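How to oil a wooden table top

Updated 2024-06-02

An oiled finish is the easiest kind to look after at home. It can be patched, it needs no spray gear, and a poor first attempt can be sanded back and done again. The drawback is time. The work itself is short, but the table will be out of use for a few days, so plan meals and homework accordingly.

These steps are for solid wood with a bare or previously oiled surface. If your table has been varnished, the oil will sit on top and go sticky. To check, put a drop of water on an out-of-the-way spot. If it still stands up in a bead after 20 minutes and the wood looks glassy, you probably have varnish and will need to strip it first. Veneer can be oiled too, but go very lightly with the sandpaper.

What you need

Hard wax oil or plain Danish oil
Sandpaper in 120 and 180 grit
A cork or rubber sanding block
White spirit
Lint-free cotton cloths, more than you think
A flat synthetic brush or a white nylon pad
Thin gloves
A bucket of water for the used cloths

I use Rurden hard wax oil in the satin version. Tarnis is thinner and easier to wipe off, though it needs an extra coat on open-grained timber such as oak. Either will do. Don't mix the two on one table.

Clearing and cleaning

Take everything off the top and wipe it down with warm water and a very small amount of washing-up liquid. Wring the cloth out well. Go over it again with clean water and leave it overnight. Grease spots, usually where people rest their forearms, can be rubbed with white spirit once the wood is dry.

Look along the surface with a lamp held low at one end. Rings, dents and old glue show up much better this way than under a ceiling light. Small dents can often be raised by laying a damp cloth over them and touching it with a warm iron for a few seconds. Let the patch dry fully before sanding.

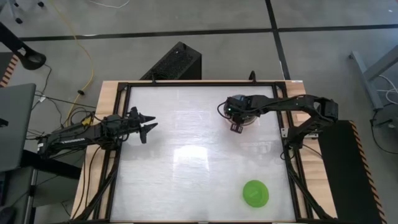 Sanding

Start with the 120 grit on the block and work with the grain, from one end to the other in long strokes. Keep the pressure even. It is tempting to press hard on a stain, but this makes a hollow that will catch the light for years. Ease off as you reach the edges, then take the sharp corner off each one with two light passes.

Vacuum up the dust and wipe the top with a barely damp cloth. This lifts the loose fibres and the wood will feel rough again when it dries, as it should. Now sand with the 180 grit until it is smooth to the palm. Don't go much finer. A very polished surface takes up less oil and the finish wears sooner.

First coat

Open the windows. Stir the tin slowly from the bottom and don't shake it. Pour out a small puddle, no bigger than a saucer, and spread it with the brush or pad along the grain. The first coat should be thin — if it looks wet and shiny all over, you have used too much.

Leave it for the time given on the tin, then wipe off everything that hasn't soaked in. Turn the cloth often. Crouch down and look across the top for patches you have missed, as these dry tacky and are a nuisance to remove.

Second coat

Give the first coat a full night, longer in cold weather. I did one in an unheated room in November and it was still soft on the second morning. When it is dry, rub it over lightly with a used piece of the 180 paper, wipe away the dust and put on the second coat as before, using less oil.

Most tables are finished after two coats. End grain drinks more and may want a third.

Used cloths

Oily cloths can heat up and catch fire by themselves if left in a heap. Put them straight into the bucket of water, then lay them out flat outdoors, one layer thick, until they are stiff.

Afterwards

The top can take light use after a couple of days. Keep water and hot dishes off it for 2 weeks, and don't put down a plastic cloth in that time. Once a year, clean it and wipe on a thin coat wherever it looks dry or pale.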